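2020-04-18
Henryk Mazurek
2 min read

Path-clearing assessment, Cirent unit, outdoor work. The question before the group remains whether a machine can be trusted with the sweeping of a garden path without a person in attendance. The Trustum route planner was left at its default settings and the speed limit held at 30 per cent.
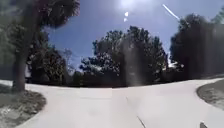
Path junction in strong sunlight, with grass and leaf litter at the left-hand border.

The principal concern is the border between pavement and ground. Pale concrete in full sun leaves the camera little to work with, and glare may be read as an obstacle – the Zostaro filter is intended to address this and should be compared with the unfiltered feed. Leaf litter on the soil is to be left alone.

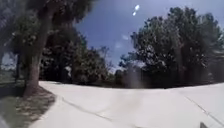
Joints in the surface must also be treated as passable. The pass mark stays at 88 per cent of the marked area, over four runs. Until that is met, sweeping remains on the manual rota. Krawczyk brush heads to be reordered before October.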